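Groups > Stevcombe Makers and Menders > Minutes > September

Minutes of the September meeting, taken by me again

3 comments
Shared 173 times

We got going at ten past seven, once the urn had boiled and the second row of chairs was out. Apologies were read. The August minutes were accepted with one correction: I'd written that the Gerkatley trip was free, and it isn't, there's a parking fee. Sorry to everybody who turned up with no coins.

1. Money

The account stands at $3,064 after the hall hire. We agreed to spend $223 of it on a new vice and a box of bench dogs. No other bills. The grant form for Atbridge council is half filled in and I have promised to finish it, which I also promised in August.

2. Main topic: can a machine do the chores yet?

This was the item most of you came for, and it ran well over. It followed on from the Gerkatley trip, where a few of us saw the packing line at the Alemneh warehouse, and from the argument in the car on the way home.

I kicked off by saying what I'd seen there. The line moves cartons all day long and it's lovely to watch, but every carton is the same size and comes at the same spot. Then somebody sends through a soft mailer bag and a person has to walk over and sort it out. I timed one of those stops at just under a minute. The fellow doing it told us he didn't mind, it gave him a stretch.

From the floor we had a long discussion about laundry. One member said folding is the test she'd set, and she'd happily accept a machine that took all night over a single basket as long as she could be asleep at the time. Another said she doesn't care about folding at all, she wants the dishwasher emptied, and would it please know which cupboard the colander goes in. There was quite a lot of agreement on the colander!

The point was made that we already own plenty of robots by any fair measure. The washing machine, the bread maker, the vacuum that gets stuck under my couch. What they share is that somebody loads them and somebody unloads them. The middle bit is done, and the fiddly bits at each end are still ours.

We then got onto tidying up, and here I'll admit I talked too much. My view is that putting things away is harder than cleaning. A vacuum only has to know floor from not-floor. To clear a table of toys, an arm has to tell the basket from the things that go in the basket, find an edge it can hold, and get one piece out from behind another without knocking the lot over. Every item is a different shape – round, flat, lumpy, shiny – and half of them are hidden by the one in front. A three-year-old can do it (whether they will is another matter). 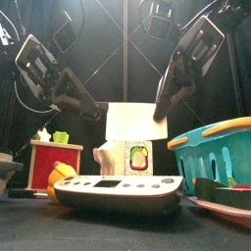 Somebody asked why two arms and not one, and the best answer came from the back row: try opening a jar with a hand in your pocket. One to steady, one to move. We also heard the opposite case, that two arms means twice as much to go wrong, and that a cafe would be better off with one simple arm doing one dull job. I could see both sides and wrote down neither very well, so if you made the jar comment, please see me and I'll fix the wording.

On the shop floor, the feeling was that shelf-stacking will come before anything in the home. The shelves stay put, the tins are all alike, and there's a wage bill to weigh the cost against. Our retired grocer disagreed strongly. He said stacking is the easy half, and the real work is turning stock so the old dates come forward, and spotting the dented tin, and being asked where the golden syrup is.

Cost came up near the end. No one in the room would pay the price of a used car for help with the dishes. A few would rent one for the week after Christmas.

We took a show of hands on whether a machine could do an ordinary household's tidying today, unsupervised. The noes had it easily. On whether it'd happen within ten years the room was split, and we moved on before it got heated.

3. Other business

The band saw guard is still loose. Please don't use the saw until there's a green tag on it. Whoever borrowed the long clamps, we'd like them back before the stool workshop.

4. Next meeting

October, same hall, seven o'clock. The topic is sharpening, so bring your worst chisel. I'm down for the biscuits and somebody else is doing milk.

Closed at twenty past nine.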